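かんきつ類の店頭包装を見直し ブレンディンデンの青果流通で9月から

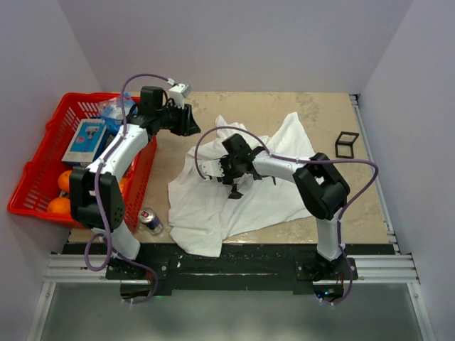 青果卸のズデッティは、ブレンディンデン地区の小売店に供給するかんきつ類について、9月出荷分から個包装を原則廃止し、ばら売りを標準とする。対象はオレンジ、マンダリン、グレープフルーツで、レモンは従来の袋詰めを当面継続する。

現行の出荷形態は、ポリプロピレン製の袋に果実を詰め、段ボール箱に収めるものである。変更後は袋を使用せず、通気孔を設けた樹脂製の通い容器に果実を直接入れて店舗へ納入する。容器は店頭の陳列にもそのまま使い、空容器は翌便で回収して洗浄工程に戻す。同社は初回分として容器4,000個を調達した。

洗浄と保管はスケルカシエルの物流拠点に集約する。拠点では洗浄ラインを2系列とし、処理能力は1系列当たり毎時300個。洗浄後の容器は送風乾燥を経て、目視検査で割れや変形のあるものを除外する。除外品は粉砕し、容器メーカーに原料として引き渡す。

品質面では、袋の廃止に伴う果皮の乾燥が課題となる。かんきつ類は収穫後も蒸散を続け、低湿度下では果皮の張りが失われて重量も減る。同社はワックス処理の有無で出荷区分を分け、無処理の果実については庫内湿度を高めに維持したうえで、店頭在庫の回転を早めるよう納入頻度を見直す。一方、密封に近い袋では結露が生じやすく、青かび病や緑かび病が袋内で広がる例があった。ばら納入では傷んだ果実を個別に取り除けるため、廃棄単位が小さくなるとしている。

価格表示は袋単位から重量単位に切り替える。計量器を備えていない小規模店には1個単位の価格設定も認める。産地表示は容器側面の差し込み札で行い、ロット番号を併記する。異なるロットの果実を同じ容器に補充することは認めず、売り切った後に容器ごと交換する運用とする。防かび剤を使用した果実については、使用した物質名を同じ札に記載する。

これに先立ち、カシンディエの店舗で試験販売を実施した。納入時と閉店時に果実の重量と外観を記録し、袋詰めの区画と比較した。果皮の擦り傷は、容器の底面に緩衝材を敷かない場合に下段の果実で多く見られた。このため本運用では、洗浄可能な発泡シートを底面に敷き、積み重ねる段数にも上限を設ける。

導入店舗は当初50店で、冷蔵陳列棚を持つ店舗から順に切り替える。容器の返却が滞った店舗には、次回納入分から段ボール箱による出荷に戻す措置をとる。りんごと洋なしへの適用は、かんきつ類の減耗率の集計を待って判断する。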